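Macaraeg House, Baltwood
Room check for chess evenings, winter and spring
Form 252, filled in with comments

Dear all, I know the old form was a single column of ticks and took half a minute, and I know some of you liked it that way. I have kept the ticks but given myself space to ramble beside them, so please bear with me and read at least the ones marked LOOK AGAIN before Saturday.

1. Way in and way out
Front door opens fully from the inside: OK
Hall clear of coats, boots and strollers: OK
Comment: The hall was lovely and clear when I came by, but it was also four in the afternoon with hardly a coat on the hooks. Would whoever opens up please glance at it again once people have settled in.

2. Floor
Rugs flat, corners down: LOOK AGAIN
Chairs steady: OK
Comment: The corner of the long rug by the door of Room 106 has started to curl again. I pressed it down with my foot and it came right back up to greet me. There is rug tape in the drawer under the kettle, and a fresh strip ought to see us through to March.

3. Tables
Tops clean and free of splinters: OK
Legs tight: OK, after a quarter turn with the wrench
Comment: I do love that light brown wood with its long streaks and dark knots, and I have stopped trying to scrub the marks out of it. Run the flat of your hand along the edges. If it snags, it wants sandpaper, and a small square of the fine kind will do.

4. Boards and pieces
Mats lie flat: OK
Mats wiped, both sides: OK
Felt on the bases: LOOK AGAIN
Comment: Roll the vinyl mats with the printed side out and they relax much sooner the next time. A damp cloth is plenty, please no spray. Several bases have felt that is lifting, and a dab of craft glue left overnight fixes it. For the toddler table, the pieces stay up on the high shelf until the little ones have gone home (a pawn is just the size they like to taste, bless them).

5. Windows and blinds
Blinds raise and lower evenly: OK
Cords tied up out of children's reach: OK
Sill clear: OK
Comment: I wouldn't trade that very large window for anything, but on a bright day the light pours in and whoever faces it ends up squinting at the board. Turn the slats before you touch anything else. It took me an embarrassing number of afternoons to learn that I could leave the blinds all the way down and just tilt them.

6. Lamps and outlets
Shades straight and clear of the bulb: OK
Cords run behind furniture: OK
Nothing soft leaning on a lamp: LOOK AGAIN
Comment: My usual plea, with apologies to those who have heard it before. Bags and scarves drift toward the lamps as the evening goes on, and I would like them under the chairs instead. The glass sort of base slides more easily than you would think if a strap gets caught. One power strip per wall socket, please, and the heater goes straight into the wall.

7. Kitchen corner
Kettle on the back of the counter: OK
Extinguisher tag in date: OK
First aid tin stocked: needs 2 rolls of tape
Comment: I will pick up the tape myself when I go by the Ultden store.
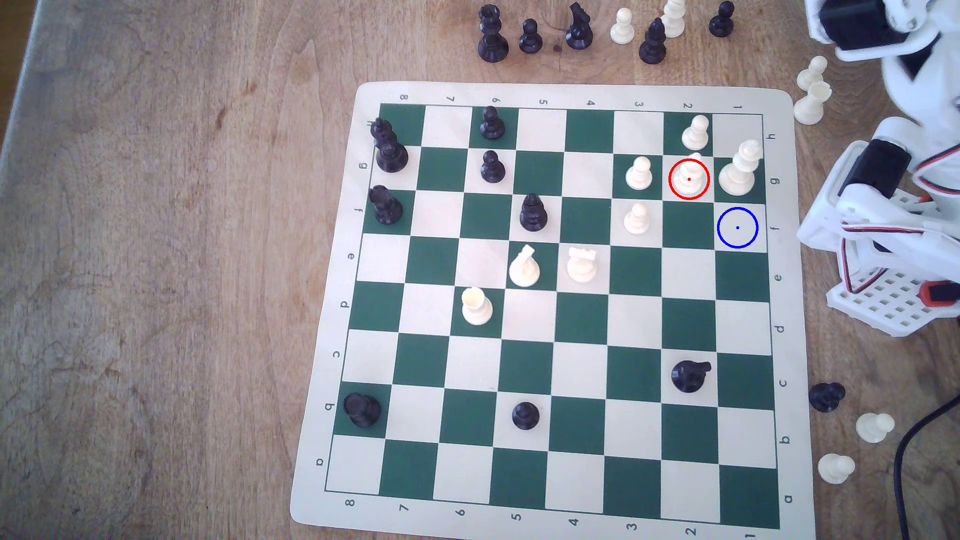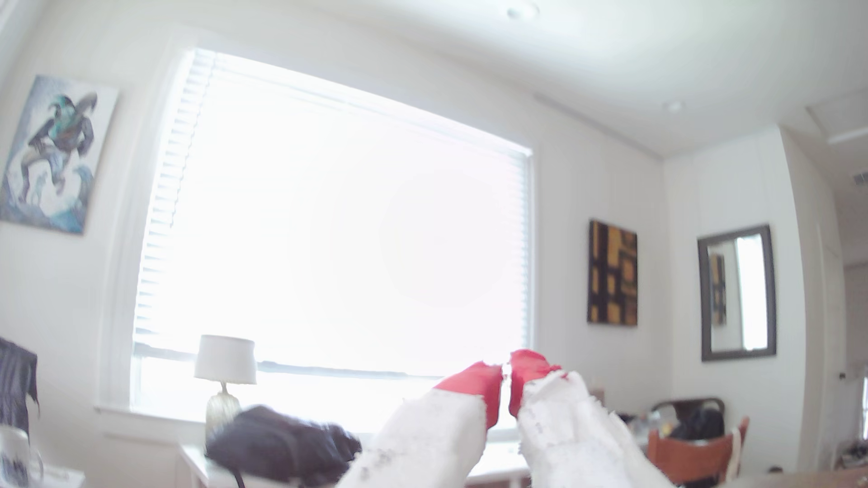 Reply left on the page, unsigned
Thank you for putting in the part about the slats. Over in Oltholm we moved our tables twice to get away from the glare before it crossed anyone's mind to turn the blinds. Could you add a line about who checks the lamps at closing time? Ours got left on all night last week, and I would gladly copy your wording.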